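From: Theano Petridis
To: parkgate-bench
Subject: Re: Re: Tape squares and the block stacks
Date: January 21, 2023

Murali Pillai wrote:

> I have gone through the notes for the stacking task and have three
> questions before I write my part of the setup sheet.
>
> First, is the tape square meant to be parallel to the table edge or
> not? Myrto's sheet says yes, Vasiliki's says it doesn't matter.
>
> Second, does a stack count as placed if it is touching the tape?
> I have been marking these as misses.
>
> Third, the yellow cubes are getting worn and I would like to know
> whether to replace them all at once or as they go.
>
> Murali

Murali,

Taking these in order.

The square need not be parallel to anything. The old sheet asked for it because we were then measuring offsets from the table edge with a steel rule, and we stopped doing that when Ifigeneia moved us over to the Orkus template. A tilted square is fine provided the four corners are true. What does matter is that the corners are butted and not overlapped. An overlapped corner is two layers thick, and a cube set down on it will rock. Cut the tape with a blade against the rule. Torn ends lift after a day or two and then collect dust along the inner edge.

Black tape is still the right choice on the light wood. We tried white and it was hard to find in the afternoon with the blinds open. Lay it with the backing half off, press from the middle of each side outwards, and go over it once with the edge of a card. Please do not press it down with a block, as the adhesive gets on the faces.

On the second question, the rule is about the lower block only. If the whole footprint of the lower block is within the outer edge of the tape, it is placed. It may sit on the inner edge, and it may sit in a corner of the square. Being off centre is recorded in its own column and is not a miss.
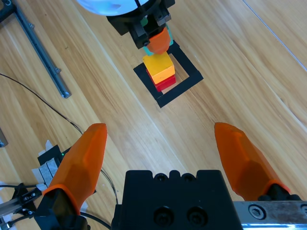 The upper block is judged separately. It has to rest on the lower one without support and without touching the table. A small offset between the two is allowed, up to 4 mm measured along the face with the larger overhang. Above that, write "offset" and carry on. You will have some entries marked as misses that should now be changed — go back as far as the start of January and no further, as the earlier sheets used a different rule and Myrto has already closed them.

Worn cubes: replace as they go. The surface going a little matt is no reason to bin a cube. Take one out when an edge has rounded enough that it no longer sits flat on glass, or when the colour has come off a face down to the core. Rub a doubtful one on the glass and listen for the knock. The red ones seem to last longer than the yellow, possibly only because they spend more time underneath.

We had roughly 2,000 placements out of the last Murakami set before the first cube was withdrawn. The Tridico ones are slightly oversize and should not be mixed in with the others, since a Tridico on top of a Murakami shows an overhang on all sides and the offset reading is then meaningless. If you find any in the yellow tub, put them in the drawer with the faceted pieces.

Cleaning is unchanged. Damp cloth, no solvent, wipe with the grain and not across it, and keep the water out of the seams between the boards. Tape is to be renewed every seven days whether or not it looks tired.

Could you send your part of the sheet to Vasiliki as well as to me? Hers still has the old corner drawing in it, and I would like both corrected before they are printed.

Theano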